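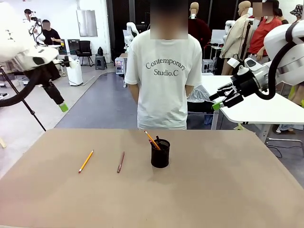 Teguh Sitompul wrote in to ask whether picking up a pencil is really enough work for a whole term. Yes, for most teams it is, and the answers below cover this and the other things people ask before joining the Sodbridge robotics club.

What is the pencil task?
Loose pencils lie on the table next to a pen holder. The robot has to put them in the holder. A run counts when every pencil is standing in the cup and the cup is still upright. Knocking the cup over ends the run.

Why pencils?
They are cheap and they roll. A pencil lying flat is hard to get a grip on, and it has to be turned upright before it goes in. New members usually find the turning takes longer to get right than the grasp.

Do both arms have to be used?
No. The rules allow one or two. Teams that use both must show that the arms stop when they come too close to each other.

How big is a team?
Between 2 and 8 people. If you sign up alone we will place you with a team that has room.

How old do I have to be?
The minimum age is 11. Members under 16 need a signed form from a parent or guardian before their first session.

Do I need to know how to program?
No. The first three sessions cover moving the arms by hand control, saving positions and playing them back. Programming starts after that. If you already write code, tell us when you sign up and you can skip ahead.

When do you meet?
Friday, 5 to 8 p.m. There are no sessions in August.

What is the difference between the Nostel and Furnar groups?
Nostel is the beginner group. Furnar is for members who have finished the pencil task and want to enter the Lins Cup. You can stay in Nostel as long as you like.

How is the Lins Cup scored?
Each team gets three runs and the best one counts. The top score is 410 points. Points come off for dropped pencils and for any time a person touches the table during a run.

Can I bring my own gripper or fingertips?
Fingertips, yes, if a mentor has checked them. Whole grippers, only in Furnar.

What should I wear?
Short or rolled sleeves and closed shoes. Tie back long hair.

Can parents watch?
Yes, from behind the work tables. Please ask before filming other people's children.

I missed a session. What now?
Read the session notes in the shared folder and come to the next one at 4:30 p.m. A mentor will be there to go over what you missed.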